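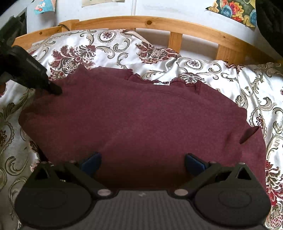 *Maroon garment, spread wide on the bed, two grippers ready to go. Lace neckline at the far side.*

I've been asked the same thing three times since March, twice by my sister: when can I buy a machine that does the laundry? She means the whole job, from the floor of the kids' room to the drawer. So this page is half folding tips and half me thinking out loud about what a pair of grippers can and can't do with a pile of clothes, and I'm going to mix the two up because that's how they live in my head.

## Start with the spread

If you only take one tip from me, take this one. Most bad folds are bad before you've folded anything. Get the garment flat, find the neckline, find the label, and only then start bringing sides in.

You do this without thinking. You pick up a top, give it a shake, and your hands already know which end is up (the weight tells you, and the label scratches your thumb). A machine with two fingers on each hand gets very little of that. It has to look, and a dark plain top is a rotten thing to look at. There's no stripe to follow and the folds go nearly black in the shadows. If I were setting the homework I'd want the lace around the neck on every single top, just to have an edge to find.

My order for a wide top:

1. Lay it face down if you want the front showing at the end, face up if you don't care.
2. Smooth from the middle out to the sides with flat hands.
3. Pull the hem toward you until the side seams stop wandering.
4. Check for peaks. Those little tents of fabric that stand up by themselves turn into creases the second you fold over them.

Number four is where machines lose time. I'd get rid of a peak with the side of my hand in one swipe. A pinching gripper has to either grab the peak and tug it outward, or press down with a closed fingertip and drag. The dragging works better than you'd think! It also moves everything underneath, so you fix one wrinkle and make two.

## Beds are terrible tables

Everybody folds on the bed. I fold on the bed. It's the right height for nothing and it's soft, but it's big and it's there.

A rumpled bedspread is a problem for you and a much bigger one for a gripper. Push down on a hard table and the table pushes back, so you know where you are. Push down on a mattress and you sink, and now your fingers close on a nice mouthful of bedspread along with the shirt. I've watched that happen more times than I can count. The sleeve comes up and the bedspread comes up with it.

A printed spread adds to the fun. Flowers in the same red family as the clothes you're folding are pretty to sleep under and a headache for anything that has to decide by eye where cloth stops and bedding starts.

So, tips for people, which happen to be tips for machines too:

- Make the bed first. Pull the spread tight and tuck it, even if you're going to undo it in an hour.
- Push the hump of bedding all the way up to the headboard and keep the flat part clear.
- Dark clothes on a light surface, light clothes on a dark one. Throw a plain towel down if your spread is busy.
- If you've got a big piece of stiff cardboard, lay it on the mattress. It changes everything. My folds got sharper the same day.

Liam Sheehan, who has been doing shirts at Dunne's laundry counter since before I could reach it, uses a board covered in an old sheet and won't touch a mattress. I used to think he was being fussy.

## The quick fold for a wide, rounded top

Wide tops with curved sides never give you that neat rectangle. They fan out at the bottom and you end up with a wedge that falls over in the drawer. What I do:

1. Fold one side in so the edge runs straight down from the outside of the neck. Ignore the shape of the side seam completely. Straight down.
2. Same again on the other side. You've now got a long strip. If the sides overlap a lot at the hem, that's fine.
3. If the hem is curved, turn it up by a hand's width so the bottom is straight.
4. Fold the hem end up to just below the neckline. Leave the lace out of the fold.
5. Fold in half once more, and stand it up in the drawer.

Leaving the lace out matters if you've got any kind of trim. A scalloped edge pressed under a hard crease gets a kink in it, and then it sits funny on your collarbone all day.

For fingers that pinch, steps one and two are the good ones. They're long straight moves with both hands, one at the shoulder and one at the hem, up and over and down. Two grippers working together can make that look really tidy. Step three is hard going. It's a small, fiddly turn in a thin layer, and you have to catch one layer of cloth and leave the other one lying there. I can't always do it either if my hands are dry, and I get to lick my finger.

## So can they do it yet?

Depends what you call doing it.

Kinga Gál and I have an ongoing argument over this, mostly on Friday evenings. She works on a little folding setup called Reletti and she's the optimist. Her view is that one top, laid out flat by somebody, on a surface it has seen before, is a solved chore or near enough. Mine is that laying it out flat IS the chore. If I've done the spreading, I've done the hard bit, and I may as well finish.

We timed a basket last month to settle it (it settled nothing). My basket was 30 pieces of mixed everything. I took 15 minutes with the radio on. Reletti got through 7 pieces in the same time and Kinga was delighted, and I'll be fair, those 7 were nice. Square corners, all the same size, better than my kids do. But I'd also seen it pick up a pillowcase by the middle, put it down, and pick it up by the middle again.

My own scorecard, as things stand:

**Pretty good:** hand towels, dishcloths, plain T-shirts that somebody has laid out, stacking things that are already folded.

**Getting there:** long sleeves, pants, tops with a wide neck. It'll get to the end, but you might want to tweak the result.

**Not a chance in my house:** fitted sheets (I can't do them either), bras, anything with straps, tights, a kid's sock that's inside out inside another sock.

**The bit I'd pay for:** putting it all away in the right rooms. Folding is the part where I get to sit on the bed and listen to something. Carrying it up the stairs and opening six drawers is the part I hate, and that's the part furthest off.

## Things worth stealing from the machine people

Even if you never let one near your clothes, spending time around people who are trying to teach a gripper to fold will change how you do it. A few habits I've picked up:

**Same start every time.** They lay each piece the same way around, neck away from them, every time. I used to fold from whatever side I landed on. Now it's neck at the headboard end and I'm quicker.

**Sort by move.** I used to sort by person. Now I do all the tops, then all the pants, then all the towels, and deal the piles out at the end like cards. Your hands stay in the same groove.

**Two contact points, far apart.** Grab the cloth at the corners of the part you want to move. If you grab in close, the middle sags and you get a diagonal wrinkle. This one's free and it fixes most sloppy towels.

**Hold with one, move with the other.** Rest one hand on the far side of the top while you bring the near side over. The resting hand does nothing except stop the whole thing sliding. I never did this, and I couldn't figure out why silky things crept away from me.

**Put it down slowly.** Lower the edge, then let go. Dropping it traps air and there's your tent again.

## A few questions that came in

Nuala Breathnach wrote to ask whether she should hold off on a new dryer in case the next one folds. No! Buy the dryer. You'll wear that one out and probably another.

Treasa Hegarty wanted to know if lace-necked tops should be hung. Mine get folded. Hangers stretch a wide neck, and the shoulders end up with those little horns. If you must hang them, use the padded kind.

And Liam Phelan, who does the finishing over at the Ellurholm workshop, says their shop floor has the same trouble with upholstery fabric. They cut 200 seat covers a week, and the machines do a lovely job of the cutting and the stacking. Somebody still stands there peeling one layer off the next by hand. He's been promised a fix for that a few times. He keeps a rubber thimble in his apron and does it himself, and I've since bought one for the fitted sheets. It helps with the corners.

Next up I'm doing duvet covers, with the inside-out trick and the clothespins. If you've got a method that doesn't involve climbing in, send it over before I start.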